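Início Perguntas Etiquetas Membros Ajuda

Categoria: Robótica e automação > Aprendizagem por demonstração > Recolha de dados

Quantas demonstrações por objeto, e quanto devo variar a mesa?

Elmarie Masilela
15 de abril de 2023

Estou a recolher demonstrações com uma garra de mão (duas garras, uma em cada mão, câmara montada em cada uma) para treinar uma política de pegar e pousar. A tarefa é arrumar fruta: pegar numa peça solta na mesa e colocá-la no prato. Gravo no Kedeo e treino com uma configuração quase igual à de origem.

Tenho 1.380 episódios gravados desde dezembro. Com as peças grandes a política porta-se bem. Com as pequenas falha muito: fecha os dedos antes de tempo, ou desce ao lado e empurra a fruta.
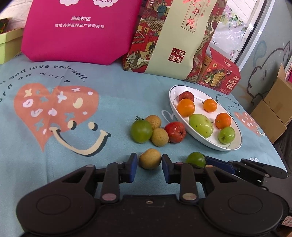

As peças pequenas são só uma parte das gravações e foram quase todas feitas com a mesma toalha. Quando a aproximação é a um longan, como neste caso, ele fica entre as pontas dos dedos e à volta há um coração grande cor de salmão, estrelas, letras e o resto da fruta. Receio que o modelo esteja a usar o desenho do pano como referência de posição. Tirei 100 episódios para validação e o erro é baixo, mas foram tirados das mesmas sessões.

As minhas dúvidas são duas. Devo repetir tudo com uma superfície lisa ou juntar gravações com outras toalhas? E há algum número mínimo de episódios por tipo de objeto?

Rezaul Jayawardena

Não repitas nada. Junta.

Se treinares só com superfície lisa, vais ter o mesmo problema no dia em que alguém puser uma toalha estampada. O que já tens serve. Faltam-te sessões com outros fundos, outra luz e a mesa noutra posição. Eu mudaria de pano a cada sessão curta e também o sítio do prato.

A validação assim não te diz grande coisa. Separa por sessão completa: escolhe um pano que nunca entre no treino e mede aí. No projeto Fotau tínhamos um erro de validação muito bom e, quando passámos a separar por sala, subiu para mais do dobro.

Quanto ao número, não conheço um mínimo. Nós parámos perto de 2.000 no total porque acabou o tempo.

Hafþór Vestergaard

Concordo com a separação por sessão. Acrescento duas coisas sobre as peças pequenas.

Primeiro, vê a velocidade com que a pessoa desce. Com fruta grande toda a gente desce depressa e fecha logo, e com a pequena há normalmente uma pausa antes de fechar. Se cortas os tempos parados no pré-processamento (o Kedeo fazia isso por defeito na versão que usei, confirma na tua), essa pausa desaparece e a política aprende a fechar cedo. Foi o que me aconteceu com parafusos. Desliguei o corte, treinei outra vez com os mesmos dados e melhorou bastante.

Segundo, verifica o sinal de abertura da garra. Se estiver atrasado em relação ao vídeo, nos objetos grandes mal se nota. Num objeto pequeno já chega para falhar. Grava um episódio a abrir e fechar a garra várias vezes em frente à câmara e compara as duas curvas.

Só depois disto é que gravava mais. Para as pequenas fiz 107 episódios novos, com a peça em posições sorteadas, e para mim chegou.

Kirsten Riis

usa a Iria, tem aumento de imagem incluído e troca o fundo sozinha. não testei com garras de mão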